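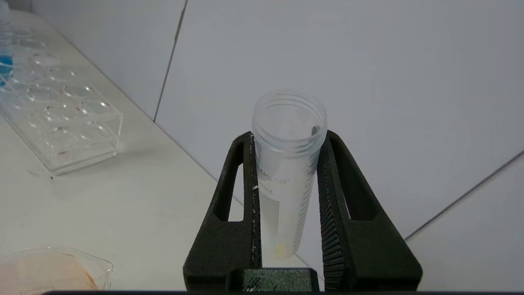 New table linens from Amell for summer

Amell has added a line of table linens to its home range, and the first pieces reach our Clandside store in May. The collection is called Kekana and was drawn by Shufen Peng, who has worked on the company's bedding for several seasons. It covers tablecloths, runners, placemats and napkins.

The pattern is a loose trellis with a small leaf at each crossing. Peng took it from a set of painted cupboard doors in her grandmother's kitchen and redrew it at two sizes. The larger one is used on the cloths and runners, the smaller on the napkins and mats, so the pieces can be mixed on one table without matching exactly. Colors are oat, slate blue, brick and a dark green that looks nearly black in the evening.

Everything is woven in a linen and cotton blend. The cloth is a little heavier than Amell's older table line and hangs straighter at the corners. It can be machine washed on cool and dried on low. Iron it damp if you want it flat, or leave the creases in. Brick should be washed alone the first two times.

Napkins come in sets of four at $40. Placemats are $25 each. Tablecloths are made in three lengths, and the longest seats ten with a proper drop on both ends. Round cloths are planned for the fall, but we don't have sizes or prices on those yet.

Guoqing Zou will have a table laid with the slate blue and oat pieces near the front windows, next to the Fidunwood dining chairs. Fabric swatches are at the desk and can be taken home for a week. If you're ordering for a long or odd-sized table, bring the measurements of the top and the height from the floor to the seat of your chairs. Meifang Yu handles custom lengths, which take about six weeks and can't be returned.

Monogramming is available on napkins only, in thread to match or in white. Orders placed before the end of the month ship free within the state. The older table line stays on the shelves at its usual price until it sells through.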